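April, late, kitchen table

Anikó Bodnár gave the morning talk again, the one with the graph in it. Success rate goes up, training hours go along the bottom, everybody nods. I nodded too. I have sat through that graph in three jobs now and I still want to know what counts as a success. On this project it seems to mean the fingers closed and the bottle was somewhere near them when they did.

I should write down what I saw today while I still have it straight, and before Parvathi Hegde's summary comes around and I start remembering hers.

We are on build 911 of the Vatstead stack. The planner is new, the hand controller is mostly old, and the glue between the two is whatever Stesville sent over last month with a readme of 16 lines. The task is detergent bottles on the green surface, pick one up, put it down, pick up the next. The head view goes to the detector. The detector hands a pose to the planner. The planner hands a path to the arm and washes its hands of the matter. 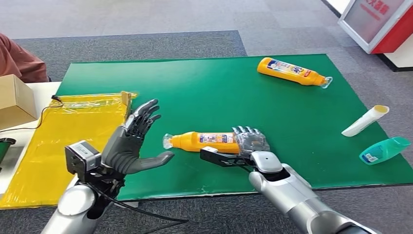
My trouble is with the pose. A bottle lying on its side has a cap end and a base end, and the grasp depends on knowing which is which. The detector is very sure of itself on this point. It put out a confidence of 0.9 and something for pose after pose, and when I went back through the log I found 2 where it had the bottle the wrong way around, with the same confidence as the good ones. So the number tells me nothing. Parvathi says the number is calibrated. I asked on what, and she said on the Kudadum set, and I happen to know the Kudadum set is nearly all upright bottles. She wrote that down, to be fair to her.

Also the caps are clear plastic. Depth goes to pieces on clear plastic, it always has, and the filter fills the gap with whatever is behind. The planner then believes the bottle is shorter than it is. I said this in February. There is a ticket.

After lunch I spent my time on the wrist views, which the new policy is supposed to use for the last bit of the reach. The idea is fine. Once the hand is close the head camera loses half the bottle behind the fingers, so you switch over to the wrist and let it finish the job. 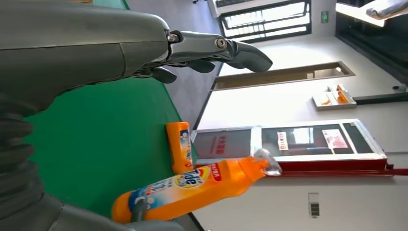 What I don't believe is that the switch is smooth. The wrist view comes in sideways and somebody has to rotate it, and as far as I can tell two separate modules both think that's their job. I found the rotate call in the Stesville glue and another one in our own preprocessing. Either they cancel out or one is never reached. I asked which and got two different answers from two people sitting next to each other. I have put a print line in both. It is a crude way to find out but I trust it more than the diagram.

Then there is how much room gets into those views. The wrist sees the floor, the wall, the windows, everything past the edge of the green. The windows blow out to plain white and the auto exposure goes hunting after them. Achari (the policy, I still can't say the name with a straight face) was trained with all of that left in, and Anikó thinks this makes it robust. Maybe. I think it may have learned the room. If the strongest cue for where the edge is turns out to be a bright window at a certain angle, then it will do very nicely here and fall over in any other building.

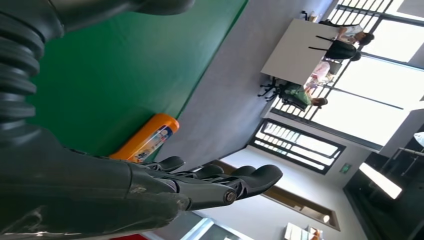 I proposed a plain test. Mask everything outside the green, run the same 9 starts, compare. If the policy really looks at the bottle the score should hardly move. It would take an afternoon. The answer was that masking is "out of distribution" and so the result wouldn't be meaningful, and I must say I find that a handy sort of answer. A customer's building is out of distribution as well.

I didn't push it. I did copy the 9 starts into my own folder and I've written most of the mask script tonight, it's not long. The only fiddly part is getting the green threshold to hold when the exposure jumps.

Still to do: read the print lines. Reopen the February ticket. Ask Parvathi for the upright and lying-down scores separately, and ask in writing this time. And find out who picked 0.8 as the cutoff for a good pose. It's in the config with no comment next to it, and the person who committed it has left.

Bed. The mask script can run overnight.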